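Chapter 7
Clearing and Resetting a Surface

Every home has a few flat places where things land. A side table near the door, the end of a kitchen counter, the top of a low cabinet, a desk shared by two people. Mail goes down there, then keys, then a sweater, then a plant that was moved to make room for something else. Within a week the surface can no longer be used for the job it was bought for.

This chapter covers the work of clearing such a surface, cleaning it, and putting back what belongs there. The method is the same for a table in a small apartment and for a long counter in a guest house. What changes is the number of items and the amount of time allowed. In the Endby guest house, which is used as the main case in this part of the book, 44 rooms are reset between checkout and three in the afternoon, and each room has at least two surfaces that collect things.

After reading the chapter you should be able to:

Sort the items on a surface into groups before moving any of them
Choose the order in which to lift soft, hard, and living things
Clean under and behind items that stay in place
Record where an item was found if its owner is not present

7.1 Looking before lifting

New workers tend to pick up the nearest object first. This often leads to trouble. The nearest object may be holding up another one, or it may be too large to set down anywhere until a second place has been cleared. Spend a short time looking at the surface from the front and then from one side. Large items hide small ones, and dark items hide each other. A folded cloth can cover a pair of glasses. A flat black object lying on a dark shelf is easy to miss altogether.

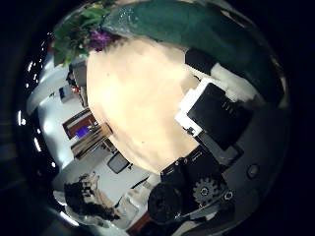 Large, pale items deserve some care of their own. They show finger marks and dust more than dark ones do, so wash and dry your hands before you handle them. Small specks on a light surface may be dirt, or they may be part of the material. Test one spot with a dry cloth. If the speck does not move, leave it and go on. Do not scrub.

Soft goods are lifted next. Take cloth items by two corners, raise them slowly, and check underneath before folding. Shake them out only over a floor that has not yet been swept.

Plants and flowers are moved last and returned first. Hold the pot or vase from below, never by the stems or leaves. If the leaves spread over other objects, clear those objects from the side so that the plant is not dragged. Real flowers shed, and artificial ones gather dust in the folds of the petals. Both kinds leave something to wipe up.

7.2 Groups

The Holmgren sheet, printed at the end of this chapter, divides items into four groups: stays, returns to another room, belongs to a guest or family member, and unknown. The fourth group should be small. At Endby, unknown items are placed in a numbered tray and written in the log with the room and the time. Room 308 has its own page in the log on account of its two desks.

Key terms for this section: landing surface, holding tray, soft goods, reset.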